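Artificial flowers and baskets: the Jostthorpe hall sets

The flowers on this page belong to the table and doorway sets at Jostthorpe. They go out for dinners, school concerts and the odd wedding, and they come back to the back storeroom to be sorted, cleaned and put away. 

There are 144 stems in the full collection. Most were bought as one lot in March, when the Britley shop was clearing its display stock. The rest are older and have been kept because the colours still match.

Last updated May 31, 2025.

The red roses

Red is the colour most people ask for. The roses are single stems with a large open bloom, and they are stored upright in white plastic baskets so the petals don't get flattened. Lying them in a box was tried first. The blooms on the bottom layer came out with a crease across the middle and needed a session with a steamer before they could be used again.

The baskets have slotted sides, which helps with dust and lets you see what is in each one without pulling it off the shelf. White was chosen because it was the colour in stock at Werken. Any colour would do the same job.

When taking a rose out, hold it low on the stem and lift straight up. The leaves have toothed edges and they catch on each other, and on the slots if the stem is pulled sideways. If two come up together, put both down on the bench and separate them there. 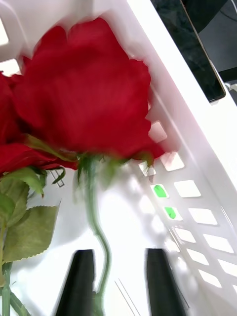
Stems that have been bent for an arrangement should be straightened before they go back. Use both hands and work along the stem a little at a time. A gentle curve is fine and looks more natural in a vase anyway, but a sharp kink will weaken the wire and it will eventually break at that spot. Broken stems are cut down and used in the low bowls.

Cleaning

A soft paintbrush takes care of most of the dust. Start at the centre of the bloom and brush outward, then do the leaves, top side first. For roses that have been near a kitchen, wipe the leaves with a damp cloth and a drop of dish soap, then wipe again with plain water. Do not put the fabric blooms under the tap. The dye on the older reds runs, and one tablecloth has already been lost to it.

Stand everything up to dry overnight with the window open. The storeroom heater is too close to the bench to be left on.

Baskets can be washed in the big sink. Get into the slots with a bottle brush and let them drain upside down on the rack.

Sets and sizes

A table set is 8 stems. That fills one of the tall glass vases without any packing at the bottom. For the narrow vases, use 4 and fold the lowest leaves up against the stem so they sit above the rim.

The doorway set takes more, and the number depends on how wide the frame is. It is tied on with green florist's wire, which is kept on a nail inside the cupboard door. Please return the wire as well as the flowers. Short offcuts are still useful.

Mixed sets are possible but have to be made up by hand. The cream roses are slightly smaller than the red ones, and they look lost if they are put at the back. Put them at the front or along one side.

The Arnaud vases

The tall vases came from the Arnaud dining room when it closed. They are heavy, they are not all the same height, and two have a chip on the foot that you won't notice once they are on a cloth. They travel in the divided crate with a tea towel around each one. Leave the flowers out of them until they are on the table. Carrying a filled vase across the hall is how the last one was broken.

If the table is a narrow one, ask for the bowls instead. Guests can see over them, and they can't be knocked over by someone reaching for the salt.

Putting things away

Sort by colour first and by length second. Blooms should stand clear of the rim, with the stems all the way down to the floor of the basket. Don't press more in once the petals are touching on every side. There are spare baskets on the bottom shelf.

Loose petals and leaves go in the jar on the windowsill. Most can be put back with a dot of fabric glue, and the leaves usually just push onto the stem again. Anything too faded to match goes into the craft box for the children's table.

The long light tubes in the storeroom make the reds look darker than they are. If you are trying to match a ribbon or a napkin, take a stem outside and check it in daylight.

Borrowing

Sets can be booked for up to three nights. There is no charge for hall events, and a small cleaning fee applies when they go elsewhere. Confetti is a separate matter. The last bag held 1,000 pieces and they are still turning up between the petals, so please keep it well away from the flowers.

Return the baskets to the left-hand shelf with the label facing out. If something is damaged, leave it on the bench with a note saying which set it came from.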